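Atico amplía su servicio de orden doméstico a la clasificación de objetos mezclados sobre mesa 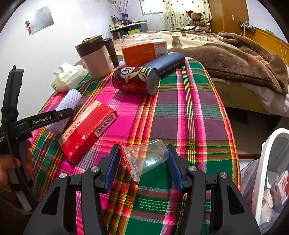
La firma Atico ha incorporado a su catálogo un servicio de clasificación de superficies de uso mixto, dirigido a viviendas de una sola estancia en las que la mesa funciona a la vez como comedor, escritorio y depósito. El servicio se presta desde mayo en el barrio de Clarau, con tarifa única por sesión y sin desplazamiento de muebles.

El procedimiento se aplica a mesas situadas junto a la cama o a menos de un metro de ella, una disposición frecuente en los pisos pequeños de la zona. En ese tipo de estancia, según la documentación técnica de la empresa, los medicamentos acaban junto a los envases de comida, los pañuelos de papel y las bolsas de cierre hermético, y el mantel permanece cubierto buena parte de la semana. El protocolo no contempla la compra de contenedores nuevos: se trabaja con los recipientes que ya hay en la casa, siempre que sean lavables.

La sesión se divide en cuatro fases. En la primera se retiran las bolsas pequeñas de plástico transparente, que se revisan una a una. Las que conservan el cierre en buen estado se guardan planas; las demás pasan al cubo de envases. En la segunda se separan las cajas de medicamentos, con independencia de que estén abiertas o precintadas. Se comprueba la fecha de caducidad y se colocan de pie, con el nombre del producto a la vista, en un estante alejado de la cocina y de la radiación solar directa. Los medicamentos caducados se entregan en la farmacia y no se mezclan con el resto de residuos.

La tercera fase corresponde a los alimentos y a sus envoltorios. Los botes cilíndricos de aperitivos se almacenan en vertical, con la tapa hacia arriba, y se desechan cuando están vacíos. Las mallas de espuma blanca que protegen la fruta se retiran en la misma jornada; el protocolo admite conservarlas para envolver frascos de vidrio en una mudanza. Las tazas de viaje se lavan con la tapa desmontada y se secan boca abajo.

La cuarta fase afecta a la ropa de cama. Las mantas de pelo se sacuden fuera de la habitación y se doblan a los pies, de modo que la colcha quede despejada antes de pasar un paño húmedo por la mesa. El mantel se retira en último lugar. Los tejidos de colores vivos, en particular los de cuadros o franjas con rosa, rojo y morado, se lavan por separado en el primer ciclo.

Manon Després, responsable técnica del servicio, señala que el punto crítico es el recipiente de plástico que suele quedar al lado de la cama. «Empieza como papelera y termina como archivo de cajas, cartones y bolsas. Si no se define su uso el primer día, el lunes siguiente vuelve a estar lleno», indica. La recomendación de la empresa es asignarle una sola función y dejarla escrita en una etiqueta.

Durante el periodo de prueba, Atico registró 1303 objetos en 77 sesiones. De ellos, 318 eran envases vacíos. La empresa no ha publicado el desglose por tipo de material ni la duración media de cada intervención.

El registro se realiza en fichas Skimmont, un formato de papel autocopiativo con una columna por destino: permanece, se traslada, se recicla, se entrega en farmacia. Una copia queda en la vivienda. La otra se archiva en la oficina durante el plazo de reclamación. Los documentos personales hallados entre los objetos no se anotan y se entregan en mano al residente.

Las estanterías bajas con frascos y botellas quedan fuera de la tarifa única. Para estos casos existe un módulo adicional, denominado Zacharias, que incluye el vaciado por baldas, la limpieza de la superficie y la recolocación por altura. Los jarrones con ramas secas se limpian con pincel y vuelven a su posición original. Los adornos de pared no se tocan salvo petición expresa.

Las solicitudes se tramitan en la oficina de Clarau, en horario de mañana, o por escrito con indicación de las medidas de la mesa y del espacio libre hasta la cama. El residente debe estar presente durante la segunda fase. Las sesiones anuladas con menos de un día de antelación se facturan a mitad de precio.

Contacto: oficina de Clarau, ext. 2745 | © Atico. Todos los derechos reservados | Volver arriba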